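Bedgate Produce Sorting Set
Data card and README, release 2

Maintained by the Household Objects Group, Bastos Institute
Contact for this release: Yetunde Tijani
Last revised: 8/28/26

Summary

The Bedgate Produce Sorting Set is a collection of short recordings of one everyday kitchen task: sorting fruit and vegetables into baskets on a table. It was prepared for researchers who study how ordinary food items are grouped, moved and stored in the home. The release holds 2824 recordings drawn from 110 table layouts. Each layout is defined by which baskets are present, where they stand, and which items they contain at the start.

This document covers the contents of the set, the items and baskets used, the labeling rules, and the known limits of the material. Users are asked to read the section on labels before they compute any results.

Contents of the release

The top folder contains four entries:

recordings/ — the recordings, grouped by layout number
labels/ — one text file per recording, with the same base name
layouts.csv — one row per layout, listing baskets and starting contents
items.csv — the full list of produce items with their label names

Recordings from layouts used in the first release keep their original numbers. Layouts added in April follow on from the last of these. Nine layouts were withdrawn between releases after a review of the label files, and their numbers have not been reused. The figure of 110 does not include them.

Items

The produce list was chosen to include things that are easily told apart and things that are not. Bell peppers appear in more than one color and size. Cucumbers and green apples were included in order to give the green group a range of shapes. Where two items share a color, the label name always gives the kind of item first and the color second, as in pepper_green or apple_green.

The set makes no claim about freshness, weight or variety. The label "apple" covers any apple-shaped item on the list, and "pepper" is used for all bell peppers regardless of size. A separate size column is provided in items.csv for users who need it. It has two values, small and regular.

Baskets

Two families of basket are used. The woven family consists of shallow tan baskets, either oval or round, with an open weave. The plastic family consists of colored baskets with perforated sides and small handles. A layout may mix the two families freely. An empty basket is listed in layouts.csv with the entry "none" in the contents column, and it should be treated as part of the layout.
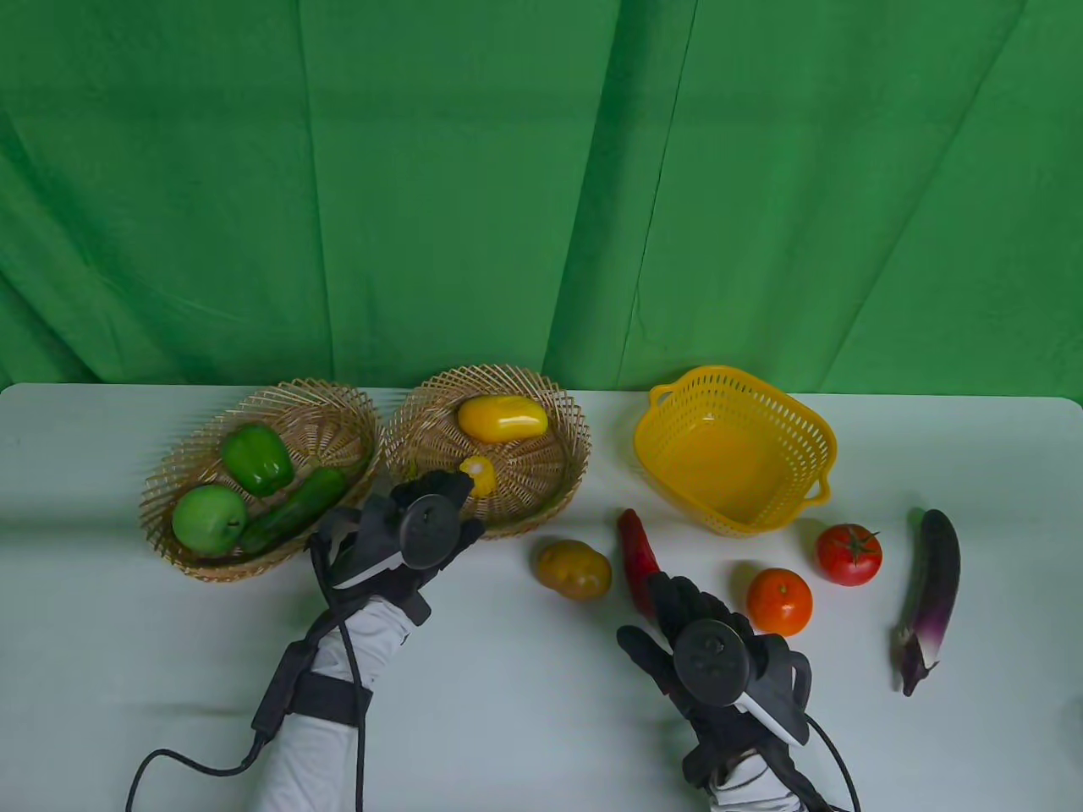 Basket positions are recorded from left to right as seen by the person at the table. Position 1 is always the leftmost basket. Distances between baskets were not measured, and users should not infer them from the position numbers.

Labels

Each label file lists the transfers in a recording in the order in which they take place. A transfer has four fields: item, starting basket, ending basket, and hand. The hand field takes the values left, right or both. If an item is picked up and returned to the same basket, the transfer is kept and the starting and ending baskets are identical. Earlier versions of the label files dropped these cases, and results computed on them will differ.

Items that are touched or pushed aside while another item is being reached are not labeled. An item set down on the table outside any basket is given the ending value "table."

All files were labeled in Planex and checked by a second reader. Disagreements were settled by the group lead — in most cases they concerned the hand field, in recordings where an item passed from one hand to the other.

Suitable uses

The set is suited to work on grouping by color or kind, on the order in which people clear a basket, and on the naming of common produce. It is not suited to work on nutrition, food safety or retail packing. It should not be used to draw conclusions about the habits of any population, as the sorting instructions were written in advance for each layout.

Known limits

Leafy vegetables are absent. Yellow and green items are more common than red ones, and a per-color count is given in the last column of items.csv. Recordings that begin in the middle of a transfer are marked "partial" in the label header. They remain in the release and may be filtered out by that word.

Access and retention

Copies are distributed through the Hivance archive upon signed request. The institute will keep this release available until the end of 2030. Corrections to label files should be sent to Yetunde Tijani with the layout number, the recording name and the line concerned. Accepted corrections are listed in changes.txt and take effect with the next release.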